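Jobs > Studio and workshop > Part time

Tabletop Activity Maker, part time

Potier — posted 28/12/2023
14 shares | 3 comments

We make small tabletop activities, the kind you can set up in a minute and stay busy with for an hour, and we're looking for one more person to help us invent them. It's a friendly little workshop with good light and a lot of markers, and we'd love to meet you!

The job is two days a week, starting in February. You'd be working on Hasten, our new set of quick placing tasks. The idea could hardly be simpler: a whiteboard lies flat on a cloth-covered table, somebody draws a circle on it by hand, and a red cube has to end up inside the line. Then we start asking questions. Does touching the line count? How big should the circle be? Does it matter if the line wobbles a bit or doesn't quite close? (We have had long lunches over that last one.)

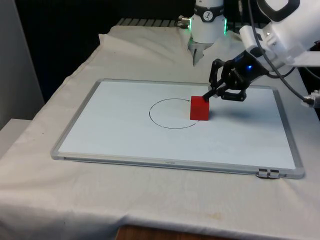
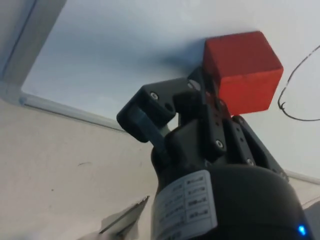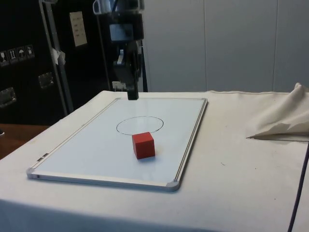

What you'd be doing

- Drawing circles, squares and odd shapes on whiteboards and trying out tasks with them
- Writing task cards in plain, short sentences — one card, one task
- Choosing blocks, cloths and boards that are nice to handle and easy to see against each other
- Running play sessions with visitors on Saturday mornings and writing up what they did
- Wiping boards, folding cloths and putting the sets back in their boxes at the end of the day

Who we'd like to hear from

You like making things and you don't mind trying the same task 20 times with a tiny change each time. You can explain a rule out loud to a nine-year-old and then to her grandfather. Experience in teaching, toy design, occupational therapy or running a craft table would all be great, and so would something we haven't thought of. No degree needed. A steady hand with a marker is welcome but ours aren't all that steady either!

Pay and practical things

The pay is $475 a week for the two days, with lunch included. The workshop is on the ground floor with a step-free entrance, and the tables can be raised if you prefer to stand. We're next door to the Grekero bakery, so the mornings smell wonderful.

How to apply

Write to Pouran Kiani at Potier with a page about yourself and one idea for a task using a board, a marker and a single block. A sketch is fine, and so is a photo of your kitchen table. We read everything and we'll answer everyone. If you have questions first, stop by any weekday afternoon and ask for Pouran.

Related listings
Weekend host, Naseri Play Rooms
Box and card designer, Potier
Morning baker's assistant, Grekero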